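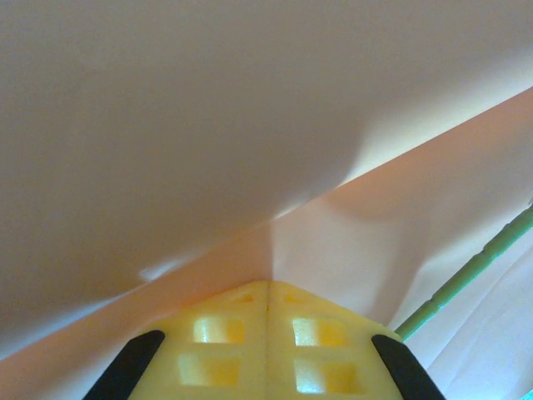 Slide 1: Why we picked cloth

Wait for the room to settle. Say the club name (Pando) and that this was our spring project.

Most student teams start with blocks. Blocks keep their shape. Cloth folds over itself, and the part you want to grab is often under another layer. A thin sheet makes that worse, so we went with thin sheets.

Slide 2: The task

Two arms, one sheet, one table. Start from a crumpled pile, end with the sheet flat, then fold it once. The rule at the Dodance meet was 200 seconds per try, no hands on the table.

Mention that we ran 474 practice tries before March. Don't read out the whole table of results, it's in the handout.

Slide 3: Two arms at once

One arm holds a fold while the other goes looking for the next one. We wrote the code for each arm separately at first and that was a mistake — they kept reaching for the same spot.

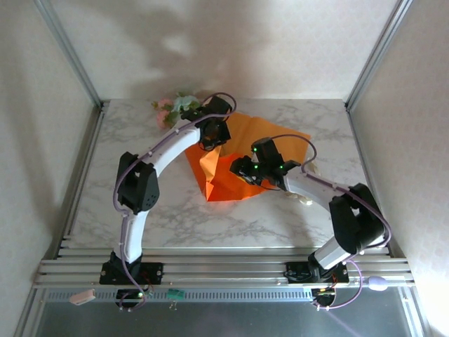 The fix was a turn-taking rule. An arm has to claim a patch of the table before it moves there, and it gives the patch back when it lets go. It took 27 lines of code. Ask if anyone wants to see it, and skip to the backup slide if they do.

Slide 4: What still goes wrong

Picking up two layers when we want one. Closing the gripper more slowly helped a little. Closing it less did not.

Slide 5: Money and next steps

We spent 750 dollars from the Chaturvedi grant, mostly on spare parts. Next year we want to try towels.

Questions. Stop by 3:40, the room is booked after us.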